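I'd been trying to pin Hatsue Nishimura down for a chat since September, so when she finally said "come over, I'll put the kettle on", I was on the next bus to Pirnholm before she could change her mind!

Hatsue mends clothes. She learned from an aunt, and she's still cross about the first jumper she darned. "I pulled it far too tight," she told me, laughing. "It looked like a belly button."

These days she runs the evening class at Aoki, the little wool shop by the bridge, and I asked what people bring in most. Elbows, apparently. Always elbows (and moth holes, which she calls "the little visitors"). 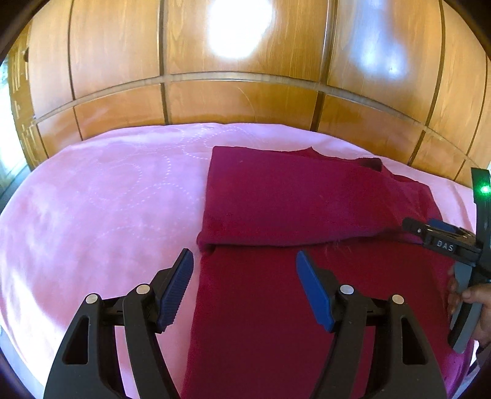
"People say sorry when they hand me something," she said. "They've had it in a drawer for 2 years and they're ashamed of it. I tell them, it's a hole, you haven't robbed a bank."

Does she ever turn anything away? "Felted things, if they've been boiled to death. And socks from my brother."

She keeps a notebook of every repair, and she's now up to 1,208. I asked whether she'd stop at some point and she looked at me as if I'd suggested selling the cat. Then she spotted my cuff, tutted, and went off to find a needle.

The next class starts after the summer break, and beginners are welcome.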